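Bronilness Linen Store
Progress report to the Naidoo Fund, second period
2024-03-19

Summary

The linen store lends and gives out towels, bedding and table linen to households moving into unfurnished lets in Bronilness. During this period we gave out 1,124 items, moved the sorting work into the back room at Grurkgate, and agreed a single way of folding for each type of item. Spending is within the budget you approved in November.

Premises

The Grurkgate room has been in use for 13 weeks. Shelving is up along two walls and the damp patch by the window has been treated. The radiator still does not turn off fully and the landlord has been told twice. We have not paid for any work on it.

Washing

Bosard Laundry continues to wash everything that comes in. The price per bag went up in January and we absorbed this by sending fuller loads. Two loads came back with a grey tinge and were rewashed free of charge.

Folding and packing

Until now each session folded in its own way, and stacks would not sit level on the shelves. We tried three folds for bath and hand towels and settled on a flat rectangle, folded on the table and smoothed before stacking. Bordered towels are turned so that the border runs along an edge, where it can be found quickly when matching pairs. Terry towels take up more depth than we had allowed for, so the shelf spacing was changed to fit stacks of 15 hand towels or eight bath towels.

Bedding is slower. Fitted sheets remain a problem and we now roll them and tie them with tape. Duvet covers are packed with their pillowcases inside.

Written instructions for towels are finished and are kept by the table. Those for bedding are in draft.

Striped towels are kept as a separate line, as households often ask for matching sets. The blue and white ones are folded the same way as the plain, with the stripes running across.

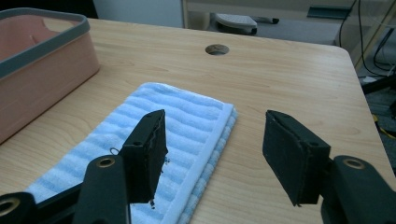 Next period

Finish the bedding instructions. Replace the trolley. Agree a collection day with Bosard that does not clash with opening hours. We do not expect to ask for any change to the grant.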